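**Oiling a butcher-block top – hardwax or plain mineral oil?**

**darmawan_h**

So I finally did it, I bought the big butcher-block top I've been drooling over for two years! It's a Kundby, the 68-inch one, unfinished, and it's going in as a kitchen work surface next to the stove. It came out of the cardboard smelling like a lumberyard and I've been walking past it just to touch it.

Now I'm stuck on the finish. My neighbor swears by mineral oil and nothing else. The guy at the paint counter tried very hard to sell me a can of Nuletti hardwax for 82 dollars. I bake a lot, I roll dough right on the counter, and I'm not careful with coffee. What would you put on it?

**kostiuk_bakes**

Congratulations, you're going to love it! I've had wood counters for five years and would never go back to laminate.

For dough, mineral oil. It's cheap, it's food safe, and when you get a stain you sand that one spot, wipe more oil on and it's gone by dinner. Flood it, wait overnight, wipe off, repeat. Do that four times in the first month. After that I just oil when it starts looking thirsty.

**FarahR**

I'm going to disagree with Hanna here (sorry Hanna, your bread is still great). Mineral oil never cures. It sits in the wood, it gets on your sleeves, and next to a stove you'll be reapplying forever. Hardwax oil goes on in two thin coats, cures hard, and once it has cured it's fine for food too. Read the can for the cure time and do the waiting. People skip the waiting and then complain about it!

One thing to think about is color. Hardwax warms up pale wood quite a bit, and you'll see a soft shine when light hits it at an angle. I love that look. Light wood with long grain is exactly where it pays off: 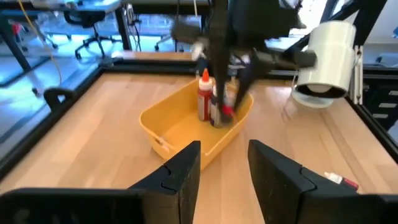 Dewanti: I'd be careful with that shine by a window, though. Mine looked wonderful in the evening and then every morning I could see each swirl where I'd wiped it on. I had to knock the whole thing back with a fine pad and do it again, going only along the grain this time. Much better! But I wish I'd done a test piece first.

**FarahR**

Totally fair, and yes, always along the grain. And buff off more than feels right. If it's tacky the next day, you left too much on.

**darmawan_h**

Okay this is great, thank you all! Two more things. The strips on mine are really different from each other, some almost cream and some properly brown. Will oil even that out or make it worse? My sister says I should stain it all one color first.

**ilham_o**

Please don't stain it! The mix of strips is the best part of butcher block. Oil makes the contrast a little stronger, the darks go darker faster than the lights, and it all settles down over the first year as the pale ones mellow. I've done three tops now and each one looked a bit loud in week one.

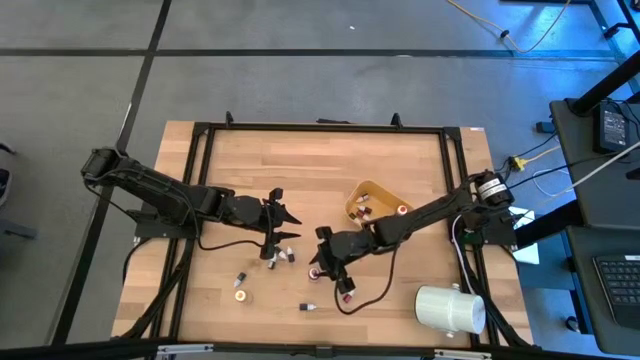

*Butcher block with staggered strips in tan, honey and pale brown.*

If one strip truly bothers you, put it at the end where the toaster lives.

**kostiuk_bakes**

Agree with every word of that. Stain plus knife marks is misery, you'd see every scratch as a pale line.

And Farah, I'll give you the sleeves. I do own one apron that is basically a wick at this point. But I can fix a burn ring in ten minutes and you can't – you have to sand wider and feather it in.

**FarahR**

You can spot repair hardwax! It's fussier, I admit. Sand lightly, thin coat, feather outward, leave it alone. I did the area around my sink last September and I can't find it anymore.

**Dewanti E.**

Don't forget the underside, whoever wins this argument. I finished only the top on my first one and it cupped so badly that a marble would roll to the middle. Same number of coats on both faces, and do the end grain until it stops drinking. Mine took coat after coat on the ends.

**ilham_o**

Yes, the underside! And when you fasten it down, use slotted brackets or oversized holes so the wood can move across its width. My Tjoa cabinets came with plain round holes and I had to open them up with a file. Boring job, worth doing. Narrow boards glued side by side still swell and shrink together as one wide piece. 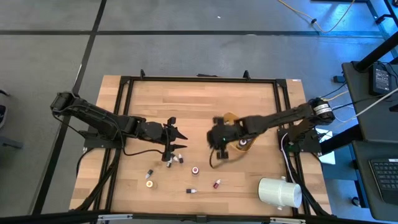 With the long boards running left to right, nearly all of that movement goes front to back, so leave a small gap at the wall and hide it under the backsplash. Lengthwise you can pretty much ignore it. I left myself a gap the thickness of a coin and it has been fine through a damp summer and a very dry winter.

**darmawan_h**

Front to back, got it. I was about to screw it tight on all sides, so you've saved me there!

I think I'm going with hardwax on the stretch by the stove and I'll keep my old Skurnora board, with mineral oil, for the dough. Test piece first. The sink cutout left me a nice big scrap, so I'm going to try both on that tonight.

**kostiuk_bakes**

A compromise, I can live with that. Post the scrap when it's dry, both halves please!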